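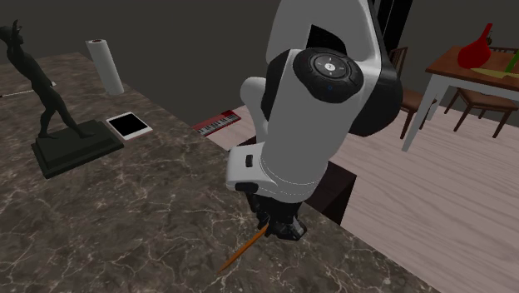 The number was 200 out of 200, and Amparo Cabrera had been brought in on Tuesday to sign under it.

Bondo ran the episodes for her on the big monitor at Sillstead, eating crackers out of the sleeve. The arm came down over the counter, closed on the stick, lifted. Next kitchen. A new stone, another statue, the chairs moved. Closed, lifted.

"Every one of those rooms is generated," he said. "It never sees the same room twice."

"Who generates them?"

"We do."

"And the stick?"

"What about it?"

She asked him to go back a few. The stick had a point at one end and the fingers were up at the other end. She wrote that down. He went back a few more. The fingers were at the other end again.

"Does it ever take it by the point?"

"Why would it?"

"I don't know. I'm asking if it could."

Bondo looked at the crackers. He said the grasp was learned, that was the whole paper, the policy found the best place to hold a thing without being told. Ammann had given a talk on it in June and people had stood up.

"I'd like to turn the stick around," Amparo said. "Point where the blunt end is. Leave the rest alone."

It took him most of the afternoon, and he was polite about it. The script that placed the objects had been written by a student who had left for Plurnholm, and it had one line in it that set the angle of the stick. Bondo read the line twice. It let the stick wander 9 degrees in either direction and no more.

"That's still variation," he said.

"The floor varies more than that."

They ran 38 with the stick reversed. She sat with her coat on, because the heating went off at six. In the first one the arm reached down with great confidence to the place where the blunt end used to be, shut its fingers on the tip, and the stick skidded off over the edge of the counter. It lifted anyway. It held its fingers closed on nothing, high up, as it had been taught to.

"Timing issue," Bondo said.

By the end it had 22. He pointed out that this was more than half.

"It is," she said.

"You could put it in as a limitation."

"What would the title be, then?"

He didn't answer. He had the next room up already, with different lamps and a green rug. He wanted to know whether she'd count it if the stick was shorter.

She asked him how long the old one was, and he had to go and look.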